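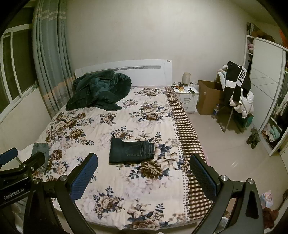
Jeans folded on the bed, green blanket still in a heap by the headboard.

Bedroom folding set: keep the clutter or clear it?
Posted by Aqeel Memon, January, 4:10 pm

We have 300 folding demos with the hand-held grippers and want 3390 by the end of the project. So far I leave each bedroom as I find it — cables on the nightstand, clothes on the chair, all of it. My partner on the Kellport side wants the bed cleared first. What do you do?

flustbridge_lab
Leave it. We trained on clean beds only and the policy fell apart in the first lived-in room we tried.

hinditz4
Disagree. Clear the bed for the first batch and add mess later. A dark blanket near dark jeans is asking for bad grasps early on.

Aqeel Memon
The blanket is up by the headboard and the jeans are in the middle, so there is space between them. The bedspread worries me more. It's a busy floral print.

flustbridge_lab
Prints are fine if you change them. How many rooms?

Aqeel Memon
4 so far.

hinditz4
Then that's your problem, more than the blanket. I'd stop at 90 per room and move on.

Aqeel Memon
Fair. I'll ask for more rooms and keep the mess for now.

Related threads
Yousafzai glove data: worth converting?
Labeling failed folds
Finger pad wear

Contact | Forum rules | Back to top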